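Ticket 989: Review showing under the wrong book, star rating gone
Opened by: Anika Blackwood
Handled by: Delphine Crenshaw, Plirnstead Readers' Help Desk
Status: Waiting on member

Anika, 31 March
Hello there, and sorry to be a bother again so soon! I put up my review of Jumurholm (the second Cheng novel, the one with the drowned library) and it has landed on the page for the first book instead. My five stars have vanished too, and they were very much deserved. I've tried saving it again, and I've tried logging out and in, and I even tried it on my sister's laptop, all with the same result.

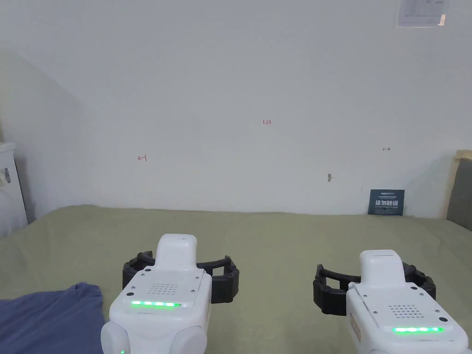 Green cloth and plain wall

Delphine
Hello Anika, no bother at all, and I've had Jumurholm on my own pile since October so I read your review with one eye shut for fear of spoilers! I've had a look at the book record and both novels were sharing the number 311 in our catalogue, left over from when the series was listed as one volume. I've given Jumurholm its own record and moved your review across. Could you refresh and tell me what you see?

Anika
Right book now, thank you so much! Still no stars though, and the last paragraph stops in the middle of a word, just as I'm getting to the ferryman.

Delphine
Ah, then it's the length. Reviews brought in through the Pastar form are chopped at 1000 characters, and the rating sits at the very end of the form so it gets chopped along with the rest. Do you still have your full text somewhere? If so, open the review, choose Edit, paste the whole thing into the ordinary box (the Pastar one will only cut it again) and set your stars before you save. I've kept the short version safe in the meantime.

Anika
I do, it's in my notebook, so I'll need to type it out again this evening with a pot of tea. Will my comments from other members stay put?

Delphine
They will, all of them. Leaving this open until you've had a go.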